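How I Test Finger Pads on Plastic Bags
August 25, 2022

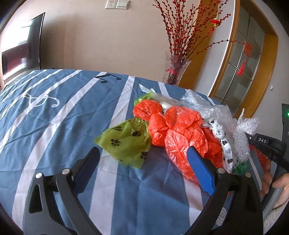
Textured blue pad against the red bags, bubble wrap still to come.

If you want to know fast whether a finger pad is any good, skip the blocks and cups and go get your plastic bags. They fold, they slide over each other, and a pad that looks great on a mug can come up with nothing at all! I've been comparing two pads for my hand-held gripper, the Zevau and the Trasta, and this is the routine I ended up with.

1. Make a pile on something soft. I use the bed (a hard table makes it too easy to pin a bag down). Crumple everything and mix thin bags with bubble wrap.

2. Pick one target bag before you start. Say it out loud if you have to, or you'll just grab whatever's on top and call it a win.

3. Come in from above with the fingers open, press lightly, then close slowly. Squeezing hard right away tends to push the bag out the side.

4. Lift and hold for 3 seconds. If a second bag comes along, I mark it as a miss — Ashley Crabtree counts those as half, and we still argue over it.

5. Do 12 lifts, re-crumple the pile, swap pads and go again.

Wipe the pads between rounds. I skipped that in June and had to throw out a whole evening of numbers. Next up is bubble wrap only, with the camera turned on so I can check my finger angle afterward.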